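Pre-purchase inspection checklist: hand-held grippers for the folding work
Filled in by Hrefna Thygesen, Ikholm office
2/20/19

Right, Þórey asked me to go through our usual list before we put any money down with Bundgaard, so my comments are under each line. Sorry if I ramble!

1. Pivot screws and finger pads
OK. Nothing sticking out that I'd worry about near wool, and the pads are a nice clear blue, easy to spot if one goes missing. I'd still budget for spare pads from day one (Plarow lists them in packs of 18, so let's say two packs).

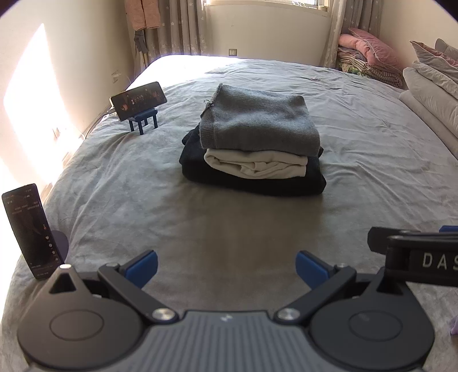 Item 1. Gripper at the bedside, folded knitwear ahead of it.

2. Grip and hand position
OK with a comment. Fingers of the holding hand stay on the side, well clear of the linkage. I'd like that written into the instructions before the Vokcombe lot start, and I'd like a small and a large glove size in the order too.

3. Work surface
OK. A bed is fine for folding, and it saves us buying tables this year, which takes a good bite out of the quote. Keep the stack in the middle and leave a clear margin all the way round.

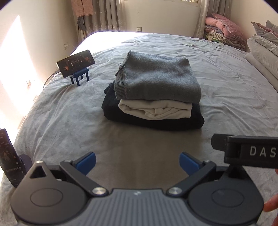

Items 2 and 3. Fingers open, stack of three in the middle of the bed.

4. Cables and loose items
Needs action. Phone chargers should come in from the far side, away from the hand that's working. Please add cable clips to the budget, they cost next to nothing. Drinks and anything else that tips over can go on the floor or another shelf!

5. Snagging
Needs action, and it's the one I'd spend on.

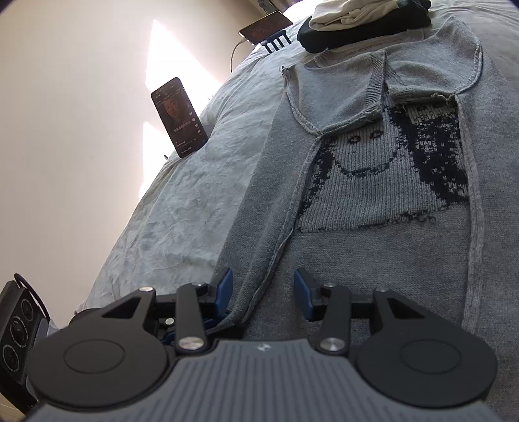 The quote from Bundgaard covers 67 units with one type of pad, and I don't think one type will do us. Thick cotton is one thing, knitwear is another. With the grey jumper with the smiling face on it, the left pad is pressed right into the knit at the edge, and that's just where I'd expect a loose stitch to catch. I'd ask for a softer pad on trial, about 50 of them, before we sign for the lot.

6. Spares and servicing
Not checked. Bundgaard haven't sent the service terms. I've put 200 a month in the plan as a placeholder, so Þórey, please don't treat it as a real number yet.

7. Sign-off
Held until items 4 and 5 are closed. If the trial pads get here in time I'll redo the list in October, otherwise it rolls over into the next budget round.

H.T.
Copy to Þórey Baldursdóttir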